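Workshop tips: setting up a cloth-folding bench

Notes from the Skirnuna folding trials, for anyone running the same test at home or in a small workshop. The method compares two ways of starting a fold: gripping the cloth at a visible corner, or gripping it at the highest point of the heap and shaking it out first.

Results so far
Over 3048 attempts, the corner-first method gave the more even fold on striped and checked cloths. On plain cloths the two methods were level. Thick towelling did badly with both.

Choosing the cloth
Use a woven cotton tea towel with a clear stripe. Stripes show a twisted layer at a glance, and a change in their direction marks a turned-over corner. Wash new towels before use, as the factory finish makes them slide. Retire a towel after 700 folds. Past that the hem goes limp and the scores drift.

Preparing the table
A matt grey top is best. Gloss paint gives strong reflections that get mistaken for pale cloth. Wipe with a barely damp rag and leave for 30 minutes. Avoid spray polish.

Lighting
Overhead light will leave a soft glare spot even on a matt surface. Move the lamp or move the cloth, but keep the same layout for a whole batch.

Starting heap
Lift the towel by its middle, hold it at elbow height and let go. Do not tidy it. 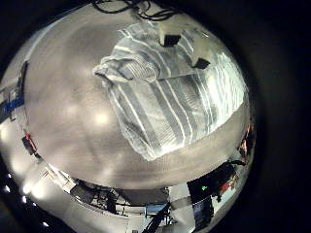
If no corner can be found, record the attempt as "hidden" and drop the towel again. Up to 9 drops are allowed before the attempt is scored as a miss. Hidden starts are kept in a separate column and left out of the average.

Gripper pads
Clean the Bedula pads with warm soapy water at the end of each batch. Lint on the pads causes double layers to be picked up. The Nava pads are softer and hold thin cotton better, but they wear at the tip.

Storing towels
Hang them over a rail between batches. Towels kept folded hold the crease, and the next batch scores too high.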